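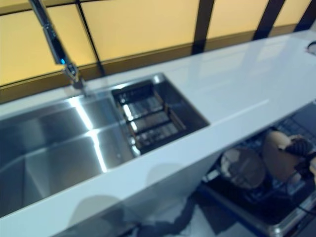
Drorik kitchen unloading kit, trial unit
Pre-acceptance safety check, Distmont test kitchen
Checked against Zoketti site rules, Saturday, morning visit

1. Emergency stop
Within reach of the operator: OK
Stops both arms: OK
Comment: Okafor's install sheet calls for a second button by the door. Not fitted yet. Open.

2. Grip and release
Holds dish on power loss: OK
Finger covers free of tears: OK
Comment: The log for this unit shows 1,671 picks, with 303 of them on bowls and plates over the standard size.

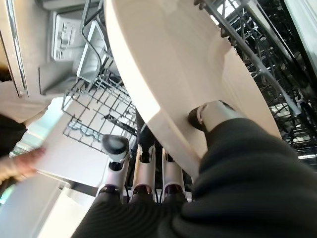 Grip force stays at the factory setting for large dishes. We want that value printed in the manual – at present it is only in the software. On the big cream-colored one the thumb goes to the inner face and the fingers stay on the outside, so check the thumb pad as well as the fingertips at each service.

3. Work area
Floor clear of cords: OK
Dishwasher door fully down before start: OK
People outside the marked zone: FAIL, see comment
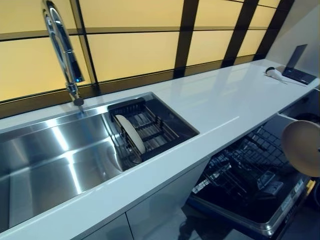

The zone needs to be marked on the floor before the next visit. Tape will do. It should cover the sink, the open dishwasher and the full swing of the door. The laptop at the far end of the counter should have a fixed spot, with its cable kept back from the edge.

4. Covers and cables
Sleeves seated at wrist and thumb: OK
Finger cables not pinched: OK
Comment: Sleeves are due for replacement every 100 hours.

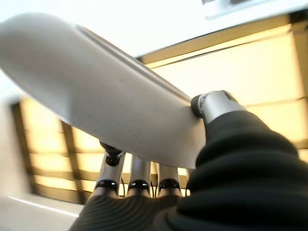 The supplier quotes them as a set only, part 332, and we have asked for singles. Wipe down with a damp cloth, no spray.

Result: conditional pass. Items 1 and 3 to be rechecked in November.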